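Workshop Tips: Before You Let a Robot Near Your Bench

The salesman from Lacroix told us the gripper would free up our hands for "higher value work." At Bromham the higher value work has mostly been wiping the table. I've been in cabinet shops for 25 years, so take the following as coming from a grump.

Clean the bench first. Crumbs and grit that a person brushes off with a sleeve will get pressed into the finish. Soft brush, then a barely damp cloth, along the grain.

Keep one bench by hand. Vasanthi Amarasinghe kept hers, and when the line stops on a Friday, hers is the bench that ships.

Don't let them cut the break. Our old rhythm was 20 minutes of sanding and a stretch. The new one is whatever the machine wants, and Trevor Oakley's shoulder is worse for it – he used to lift panels, now he reaches over to straighten them.

Check the pads at the start of every shift. Rubber picks up dust, and dusty rubber slips or smears.
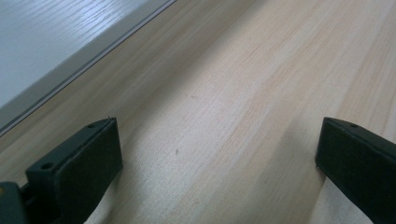
Write down who fixes what. We lost 4 afternoons in November to an argument over whether a stuck finger was maintenance or production. It was me with a hex key, both times it mattered.

Ask about pay before the thing is bolted down. Arndale promised their people a raise for "robot minding" – last I heard they were still waiting.

For pale tops, keep a white eraser in your apron. It lifts black rubber marks better than any spray I've bought.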